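Notes from the open day at Hiltwood

On Sep 17, 2025 a group of us from the Lurkau technical club went to the open day of the Hiltwood robotics laboratory. We were 129 visitors in total over the day, so the groups had to go in by turns, and our turn came only after the coffee. I promised to the editors to write down what I saw, for the members who could not come.

The laboratory is on the upper floor of the old Wuvell building. I had passed this building many times on my way to work and I did not know what they do inside. We were met at the stairs by Amna Ghumman, who leads the manipulation group. She asked us to leave our bags by the door and to stay behind the tape during the demonstrations. She also told us that we may ask whatever we want, including the questions which seem too simple, and this helped very much, as most of us are electricians and not programmers.

First there was a short talk by Tõnu Eglītis in the seminar room. He explained what the group wants to achieve with their project, which has the name Rozīte. The aim is that a robot can do small jobs in an ordinary home: to take something from a table, to put it in a basket or on a shelf, and later to do the same in a different room where the furniture stands in another place. He said that the difficult part is the second half of this sentence. A robot in a factory meets the same part in the same position every time. In a home the fruit is never lying in the same way twice.

He showed us also one diagram of how they prepare a task. A person guides the robot through the movement many times, and each of these runs is stored with the camera pictures and the positions of the joints. For the fruit task they had 1,882 runs at the time of our visit. Povilas Kazlauskienė, from our club, wanted to know how long one run takes, and the answer was less than one minute, but there is also the time to put everything back. This is done by hand, and the students take turns with it.

After the talk we went to the demonstration room. It is arranged partly like a home, with washing machines, a curtain and a nice herringbone floor, and the robot works at a white desk there. I was surprised that the robot is so large. In videos these machines always look to me like toys, but when one is standing a few steps away you feel some respect for it.
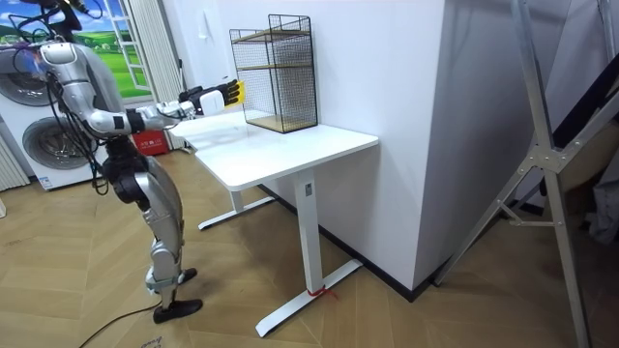
At the desk with the wire mesh rack

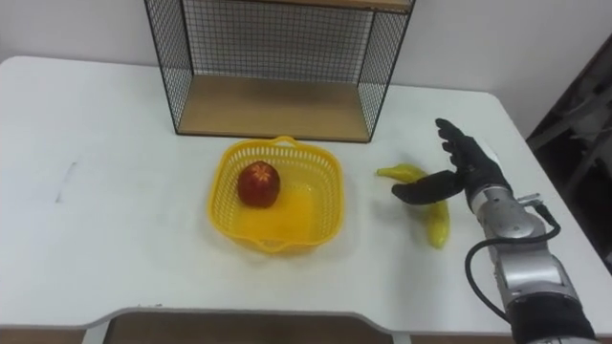 How does the robot know where to put its fingers? It uses its cameras to estimate where the object is and how it is turned, and from the stored runs it has learned which approach of the hand usually fits such a position. While the arm is moving, the estimate is made again and again, so the hand can still correct its path if the first guess was not good.

Aivar Dzene was the operator for our group. He sat at a small table near the door with the stop button beside his hand, and he told us each time before he started a movement. I liked this way of working. He asked us not to clap when the robot was moving, because he wants to hear the motors, and after that we were quiet like in a church.

We saw 2 kinds of demonstration. In the first kind the robot was guided by a person, and in the second it was doing the task by its own program. To my eyes the guided movement was smoother. The program made small stops before it closed the fingers, and one time it let the fruit go and had to try once more. Aivar was not embarrassed by it. He wrote the failed attempt in his notebook, with the time, and said that these attempts are more useful to him than the good ones.

I spoke longer with him about the hand, as this is the part which interests me the most. The fingers wear out faster than people expect. They check the hand after every 1,000 grasps, and in July they had to wait for a spare part for some weeks and could test only the arm. I asked also about soft objects. A banana is quite a good object for learning, he said, as it is long and a little curved and the hand can take it from more than one side. A wet cloth is much worse, and they have not started with it.

Þröstur Hafþórsson asked about the price, as he always does, and got a polite smile.

At the end there was time for the visitors to try the guiding equipment in the neighbouring room, without the real robot, only with a model on the screen. I managed to lift a virtual cup and to drop it on the virtual floor. The children in the next group were clearly better.

The laboratory plans another open day next summer, and Amna offered to keep one place in the programme for clubs like ours. Members who want to come should write their name on the list in the club room. For the visit please wear flat shoes and come ten minutes early, as the door downstairs is locked between the groups.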